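From: Nabila Shawky
To: Honbridge Makers and Menders list
Date: November 9, 2019
Subject: Re: [honbridge-makers] Did anyone get to the Fernau open day?

> Hello all,
> I had every intention of going over to Fernau for the robot open day and
> then my car had other ideas. Did anybody from the list make it? I'd love
> to know whether it was worth the trip, and in particular whether they let
> you near the arm or kept you behind a rope. My sister's lot at Butidden
> are thinking of asking for a visit in the new year and want to know if it
> would suit people who have never seen one working. Photos very welcome!
> Ramasamy

Dear Ramasamy, and everyone else who has been asking,

Yes, I went, and I'm so sorry to have missed you there! I've been meaning to write it up all week and kept getting as far as the kettle. The session I sat in on was the tidying-up one, in the upstairs workshop, where the arm is given a table of bowls and cups to sort out. Pictures first, as requested, and then my ramblings. 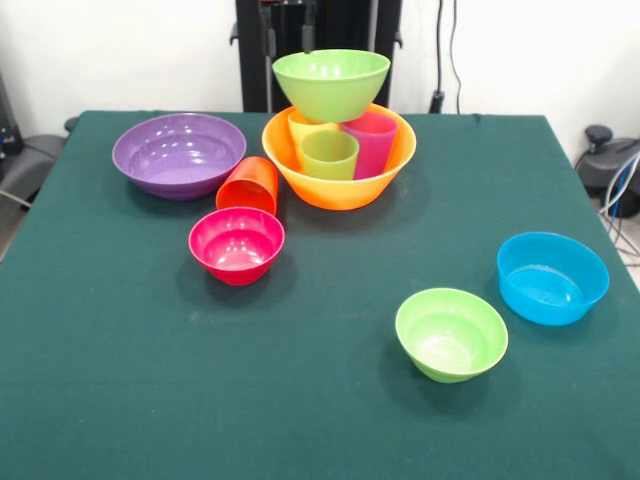
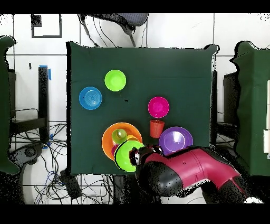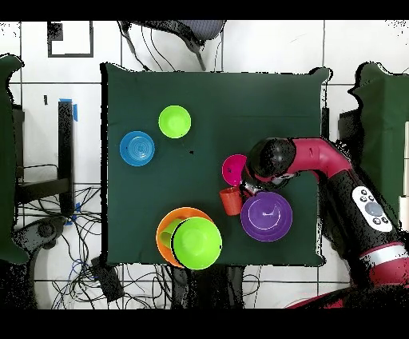
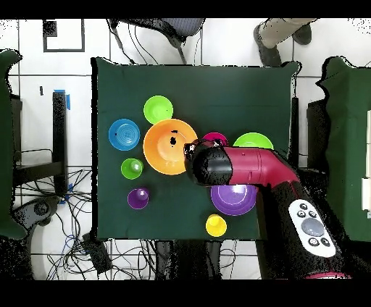
What I went for, as some of you will know from my endless posts in October, was to find out whether an arm like this could ever be any use in the kitchen at our lunch club, where we wash up for 50 on a good day and my wrists are not what they were. I had pictured it doing the washing, I suppose, but the stacking is much more interesting to watch, and a good deal harder than I'd given it credit for. Have a look at the first picture, with the lime-green bowl perched up on top of the cups in the big orange one. Any of us would put the bowls together and the cups together without thinking, and I found myself wanting to lean over and do it! But then I've come home to worse on my own draining board. The young woman running the session told us that deciding what goes in what, and in which order, is where most of their effort goes, and that picking a thing up is only the start of it. A cup is a fiddly shape to get hold of, and in the third picture you can see the fingers right beside the orange-red one.

To answer your question about the rope, there wasn't one, but there was a line we were asked to stay behind while the arm was moving, and everybody was very good about it, including two small boys who I thought might not be. Between goes we were allowed closer and could ask whatever we liked. I asked whether it minded what colour things were (a silly way to put it, but she was very kind) and she said bright colours on a plain cloth make life easier while they are still working things out, and that my lunch club's white china on a white worktop would be a fair bit tougher. Glasses she wouldn't even discuss!

It's slower than you'd expect from the television. I didn't mind that in the least, it gave us time to guess what it would go for next, and by the end we were all muttering "the cup, the cup" like people at the races. If the Butidden group want something fast and flashy they may be a bit let down, but for people who have never seen one working I'd say it suits very well, because you can follow every movement and there's no rush.

Practical bits for your sister: the workshop is up one flight and there is a lift, though you have to ask for it at the desk. Seats were short, so anyone who can't stand for long should say so beforehand. Parking is behind the building and the barrier code on the day was 2187, but they change it for each event so do ring first. The office is on extension 2108. If you're going by bus, the 76 stops at the bottom of the hill and it's a steeper hill than it looks. Tea was provided, and a rather good ginger cake.

I'm happy to talk to her on the telephone if that's any help. I also came away with a leaflet about their evening talks, which I'll bring to the next meeting if I can remember which coat it's in.

All good wishes, and I hope the car is mended,

Nabila

--
Honbridge Makers and Menders mailing list
To leave the list, send a blank message with "unsubscribe" as the subject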